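Progress report: the Natov Kitchen recipe program
Period covered: second reporting period, through February
Prepared for: Teixeira Fund
Prepared by: Gilmar Toledo, program lead

Where we are

The grant pays for a set of tested weeknight recipes, a printed booklet and a run of free cooking classes at the Cakach center. At the end of this period 13 of the planned recipes are finished and signed off. Four more have been cooked at least once and need changes. The classes started on schedule. The booklet is behind, and the reasons are given further down.

Recipe testing

Every recipe is cooked twice in our kitchen and then once at home by a family who has only the written page to go on. The home test is where most of the corrections come from. The turkey and zucchini patties went out with "cook until done," and two households cooked them very differently. The page now gives a time per side, a thickness for the patty and an internal temperature of 165 degrees.

The chickpea and spinach skillet passed without changes. The baked chicken thighs with lemon and potatoes passed after we moved the potatoes into the oven first. In the original version they were still firm when the chicken was ready.

The white bean soup is the one I am least happy with. Testers found it bland and the fix so far has been more salt, and we told you in the proposal that we would keep sodium down. We have tried a Parmesan rind, which helps but is not something most of our families have on hand. The next version browns the onions and tomato paste for longer before the liquid goes in. If that doesn't work I would like to replace it with a lentil soup that one of the class groups already cooks well.

The fish recipe has been dropped. Frozen white fish gave off a lot of water in the pan and the breading came off in both kitchen tests. A sheet pan version with no breading is on the list for the spring.

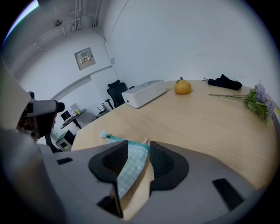 The time limit in the proposal was 30 minutes from start to table. Most of the finished recipes come in under that, if the cook has a sharp knife and the oven is already hot. Home testers are slower with chopping than we are. We have started printing two times on each page, one for prep and one for cooking, and testers say they prefer it to a single number.

Classes

Classes run on Friday evenings at 6:00. Each has room for 15 people, and all but the first were full. Attendance across the period, counting each person once for every class they came to, was 306. A good share of that is people returning, and we did not plan for it. Returning students already know how to hold a knife and hold a pan at a simmer, and they get bored when the first half hour goes over it again. We now split the group at the start. New students do the knife work with me while the others begin on the sauce or the grain.

Rice has been the most requested topic. We added a short session on cooking it in an ordinary pot, with the lid on and the heat low, and on cooling leftovers quickly and getting them into the refrigerator. The handout for this session will go in the booklet.

Child care during class was asked for many times. It is not in the budget and the center can't provide it in the evening. I would like to talk with you about it before the next application.

Booklet

The text for the finished recipes is edited. Layout has not started. Our first printer stopped offering the spiral binding we had priced, and a stapled booklet will not lie flat on a counter. Vudix has given us a new quote for spiral binding on coated paper that can be wiped down. It is higher than the amount in the budget, and we can cover the difference by printing fewer copies in the first run. I need your approval for that change before I place the order.

Nutrition figures are still to be checked for all recipes. The draft pages carry calories, protein, fiber and sodium per serving.

Spending

Ingredients are over budget, mostly eggs, chicken and olive oil. We switched to canola oil for anything cooked over high heat and kept olive oil for dressings. Equipment came in under budget after the center let us use its own sheet pans and stockpots. The two lines nearly cancel out. Staff hours are as planned. The full ledger is attached separately.

Next period

Finish the remaining four recipes and the sheet pan fish.
Settle the soup, either by the new method or by replacing it.
Complete the nutrition check.
Send the booklet to layout once the print change is approved.
Add one daytime class as a trial, for people who work evenings.

The print approval is the only item that holds up other work. A reply by email is enough, and I can send the Vudix quote again if it is needed.

Gilmar Toledo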